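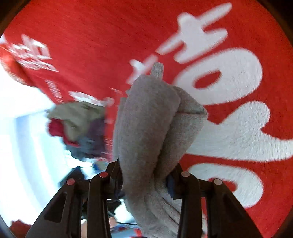 Call for artists: Skendumano, group exhibition in June

Angate Gallery is inviting artists who work with video, sound or projected light to take part in the group exhibition Skendumano. The curator is Dumisani Modise.

We will choose 2 new works for the Shirazi Room, which has 91 square meters and no windows. Each selected artist receives a fee of 1,875 dollars, and up to 800 dollars more for production. Travel is not included.

Please send one PDF with a short text on the work you propose, links to earlier works and a list of the equipment you need. Artists who already showed in our Zolau program can also apply.

The deadline is 17 Jan 2019 at midnight.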